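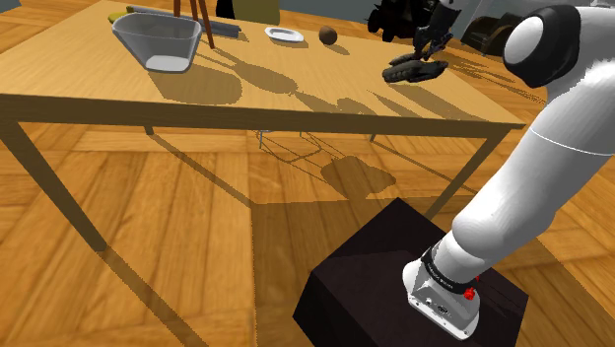
Protokoll der Arbeitsgruppe Haushalts- und Montagetätigkeiten, Sitzung vom 25. Februar, Standort Zudthorpe

TOP 1: Stand der Tischaufgaben in der Simulation
Frau Bugti berichtet über die Aufgabengruppe »Tisch abräumen«. Die Gruppe umfasst derzeit 4 Aufgaben, die sämtlich in derselben Wohnraumumgebung gerechnet werden. Der Arm steht auf einem schwarzen Sockel vor dem Holztisch, auf der Platte liegen unter anderem eine durchscheinende Schüssel, ein kleiner weißer Teller und ein rundes braunes Objekt. Gewertet wird eine Aufgabe nur dann als gelöst, wenn das Zielobjekt am Ablageort steht und kein weiteres Objekt verschoben wurde. Die bisher verwendete weichere Wertung (Zielobjekt angehoben) entfällt ab dem nächsten Lauf.
Je Aufgabe wurden 50 Durchläufe gerechnet, insgesamt also 200. Das Greifen runder Objekte ist nach Einschätzung von Frau Bugti ausreichend stabil. Flaches Geschirr bleibt der Schwachpunkt: Der Greifer fährt korrekt an, findet am Tellerrand aber keinen tragfähigen Kontakt und schiebt den Teller vor sich her. Bei der Schüssel treten Fehler überwiegend in der Objekterkennung auf, die die durchscheinende Wand und den Schlagschatten nicht sauber trennt.
Frau Gilani fragt nach, ob die Schatten in den Läufen variiert werden. Antwort: bisher nein, der Lichteinfall ist fest eingestellt. Es besteht Einigkeit, dass die Ergebnisse ohne Variation der Beleuchtung nicht nach außen gegeben werden.
Festlegung 1.1: Der Lichteinfall wird ab dem nächsten Lauf zufällig gewählt. Verantwortlich: Bugti.
Festlegung 1.2: Der Teller bleibt in der Aufgabengruppe. Ein Austausch gegen höheres Geschirr wird abgelehnt.

TOP 2: Anfahrweg und Freiraum über der Tischplatte
Frau Gilani stellt die Auswertung der Anfahrwege vor. Geprüft wurde, ob der Unterarm beim Griff nach Objekten an der hinteren Tischkante andere Gegenstände streift. In den ausgewerteten Läufen kam es zu 2 Kontakten, beide mit dem Unterarm, keiner mit den Fingern. Die Bahnplanung berücksichtigt bislang nur die Hüllkörper von Greifer und Handgelenk. Für eine Küche oder einen Esstisch mit Gläsern ist das nicht hinnehmbar.
Diskutiert wird, den Sicherheitsabstand pauschal zu erhöhen. Frau Bugti spricht sich dagegen aus: Objekte nahe der hinteren Kante wären dann in Teilen des Arbeitsraums nicht mehr erreichbar. Vorgezogen wird eine vollständige Hüllkörperprüfung des Arms, auch wenn sich die Planungszeit dadurch etwa verdoppelt.
Zur Lage der Gegenstände wird festgehalten, dass das runde braune Objekt nahe der hinteren Tischkante und knapp jenseits des Unterarms liegt, Teller, Schüssel und die gelbe Frucht dagegen weiter links. Eine Aufgabenstellung, die nur das nächstgelegene Objekt verlangt, sagt über das Abräumen eines Tisches wenig aus. Die Reihenfolge der Objekte soll daher künftig mit vorgegeben werden.
Festlegung 2.1: Hüllkörperprüfung für alle Armglieder. Verantwortlich: Gilani.
Festlegung 2.2: Die Reihenfolge der Objekte wird in die Aufgabenbeschreibung aufgenommen.

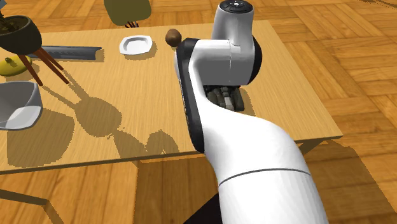 TOP 3: Anfrage Flammont, Übertragbarkeit auf Ladenflächen
Flammont hat angefragt, ob sich die Tischaufgaben auf das Einräumen von Regalen und das Abräumen von Probiertischen übertragen lassen. Die Arbeitsgruppe beantwortet die Anfrage wie folgt:
- Probiertische: grundsätzlich vergleichbar, sofern der Arm ortsfest bleibt und keine Kundschaft im Arbeitsraum steht.
- Regale: derzeit keine Aussage möglich. Griffe in die Tiefe eines Fachs wurden nicht gerechnet.
- Nasse oder klebrige Oberflächen: in der Simulation nicht abgebildet.
Frau Gilani weist darauf hin, dass sich aus keinem der vorliegenden Ergebnisse eine Zeitersparnis gegenüber Personal ableiten lässt. Eine entsprechende Formulierung im Entwurf von Szulc wird gestrichen.
Festlegung 3.1: Schriftliche Antwort an Flammont ohne Terminzusage. Verantwortlich: Gilani.

TOP 4: Versuchsstand Staltthorpe
Der Aufbau des realen Versuchsstands in Staltthorpe ist nicht abgeschlossen, es fehlt die Abnahme des Schutzbereichs. Reale Läufe beginnen erst, wenn die Aufgaben aus TOP 1 mit variierter Beleuchtung wiederholt worden sind. Szulc liefert die Tischplatte in den Maßen des Simulationsmodells.
Festlegung 4.1: Abgleich der Tischhöhe zwischen Modell und Versuchsstand vor der Montage. Verantwortlich: Bugti.

TOP 5: Verschiedenes
Die Benennung der Aufgaben in der Ablage ist uneinheitlich. Es gilt die Schreibweise aus der Aufgabenliste. Ältere Läufe werden nicht umbenannt.

Protokoll: H. Gilani
Verteiler: Arbeitsgruppe, Szulc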